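Wrist camera and fingers: setting up the bottle cell at Trokby
===

Use these steps after the gripper has been off the arm, after a finger has been changed, or when the cell starts missing picks. Allow a full shift the first time you do it. The controller must be in manual mode throughout, with the speed override at its lowest setting until step 6.

You will need:

- the 2 mm hex key on the long handle
- a lint-free cloth and plain water
- the printed dot board from the Sanero drawer
- a bag of empties with the caps on

**1. Check the fingers**

Open the gripper fully and wipe both yellow fingers. Look at the tips under a lamp. They should be blunt and evenly rounded. If one has a flat spot, change both, as a new finger against a worn one will roll a light bottle sideways. Niloufar Kazemi keeps the spares at Erkwood.

Tighten the finger screws by hand until they stop, then a quarter turn more. Don't use the power driver. The inserts pull out and you will be waiting on Aitken for a new carrier.

**2. Clean the lens**

Damp cloth first, then dry. Sugar from leaking bottles leaves a film that you won't notice until the picture goes soft at one side. Check the camera cable where it bends behind the wrist and make sure it has slack with the wrist turned all the way in both directions.

**3. Run the dot board**

Lay the board flat on the table and start the routine called WRIST_CAL. It takes 112 views. If it stops early, the usual cause is glare from the strip light over the infeed. Switch that light off and start again from the first view. Save the result under a new name and keep the old file.

**4. Set the exposure**

Take the board away and start at 800 on the exposure scale. Bring it down until the white caps still have a visible edge. Clear bottles are harder than printed ones, so set the exposure for those and let the sleeves come out a little dark.

**5. Lay out the test bottles**

Mix them. You want clear bottles, at least one with a full printed sleeve, and caps in more than one colour. Lay them on their sides with the necks pointing different ways, and put a few close together. A tidy row all facing the same way will pass on a cell that fails as soon as real stock comes down.

Jog the wrist to the viewing position and look at the live picture before you run anything. Both fingertips should show, one in each lower corner. If only one does, the camera bracket has turned on its post. Slacken it, centre it and go back to step 3. 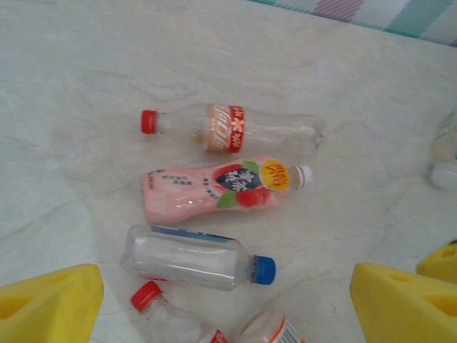
Cell handbook, issue 2, page 38

The pink sleeved bottle is the easy one for the camera. Check the software's outlines on the clear bottles above and below it, where the tabletop shows through the plastic. An outline that stops at the label means the exposure is still too high. Bottles that run out of the picture at the bottom should be marked "partial" and left for the next view.

**6. Trial picks**

Run ten picks at low speed with your hand on the stop button, then raise the override in steps. Watch where the fingers close. They should meet the body, clear of the cap. If they land to one side every time, enter the offset on the tool page. If the error changes from pick to pick, go back to the finger screws.

**7. Write it up**

Enter the new file name and the cycle counter in the cell log. The counter read 1,538 at the last full set-up, done by Jamshid Safavi on 27 July 2020. Send a copy of the entry to Ghazal Jafarzadeh and hang the hex key back on its hook.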